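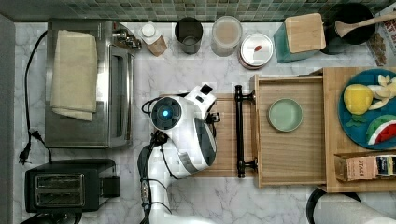 The corner by the cutting board, green dish in its drawer, 18th October

Okay, a few of you asked how the kitchen corner was coming along after I complained about it all through July, so get comfortable, I have a cup of tea and I'm going to go on a bit.

The marble first. I was so nervous about white marble. Everybody I know had a story about red wine or turmeric or somebody's grandmother and a cut beet. But I love the soft gray veins in it, I find myself looking at them while the kettle boils, and I've decided that if it stains, it stains and we'll all live.

The wooden cutting board just stays out now. For years I put it away after every use like I was expecting company, and then took it back out ten minutes later. Leaving it on the counter has probably been the single best change of the whole project and it cost me nothing!

Now the tile. The little square mosaic along the back is the part people either love or go very quiet about. Mottled green, gray and beige, all mixed together. Severyn wanted plain white. We went back and forth over that one for weeks (very politely, with long silences).

What settled it was our neighbor Oleksandra Tkachenko standing there with her coat still on, holding a sample up to the window and saying "well, the green one, obviously," and then asking if we had any cookies. We did. Green it was.

If you're in the Zengate area and looking for small tile, we got ours at Grasirden. They let me take 8 samples home and never once called to ask for them back, though I did return them. Most of them. One is under a plant.

For those who messaged about money: the tile and the labor for it were quoted together at 3,000 and it came in right there. I had braced myself for more, so I went out and bought a nice lunch to celebrate, which I realize is how budgets go wrong.

The small green dish! It's a pale green ceramic one with a raised rim, and I'm fonder of it than is reasonable. I found it at the Ashour street market, in a box of mismatched saucers, and the man selling them wrapped it in so much newspaper I thought he'd handed me a melon.

It gets the drawer. I know, a whole drawer for one little dish. The plan was always that the drawer would hold tea spoons and the strainer and the honey dipper and so on, with the dish in there for used tea bags and odds and ends, and I'm putting things in slowly so I don't end up with a junk drawer by Christmas.

(Our old junk drawer had 17 dead batteries in it. I only know because Severyn lined them up on the table as evidence.)

I do like the inside of that drawer, the pale wood with nothing on it but the dish. And the long black bar handle on the front, which I picked because I can hook it with one finger when my hands are covered in flour. The rounded ends were a bonus, I've snagged a lot of sweater sleeves on handles in my life.

The wooden shelf unit next to it was a hand-me-down from my aunt in Worus. It was in her hallway holding mail and one very old phone book. I wiped it down and kept meaning to do something more ambitious to it, sanding or oil or I don't know what, and then I got used to it as it was.

On top of the shelf is the grandkids' department. Blue plate, lemon, banana slices, a wedge of watermelon and some green leaves tucked under the lemon, all of it toy food. I am served from this plate constantly. The watermelon has its seeds and everything, and I'm expected to spit them out.

I tried moving the toy food to a bin in the living room and it lasted one afternoon. They want to cook where the cooking is, and I can't argue, I was the same. So it has its own spot at the end of the counter, and I've come around to how cheerful that teal-blue looks against everything else.

Under the plate is where the tea goes. It's a box of Stash right now, on the lower part of the shelf, close enough that I can grab it while I'm waiting on the water. Before, the tea lived over the fridge and I needed the step stool, so you can imagine how my mornings feel these days.

Things still to do: pick a light for over the counter, fix the cabinet door on the other side that swings open when you walk past it, and decide about a rug. Severyn says no rug. I've bookmarked 2.

If anyone has a good way to clean the grout between small tiles without scrubbing for an hour, please tell me, because there is SO much grout when the squares are that little and I didn't think about that at the store even once.

Anyway, tea's gone cold from all this typing. More when the light goes up. Thank you for asking about it, it makes me happy that you remembered.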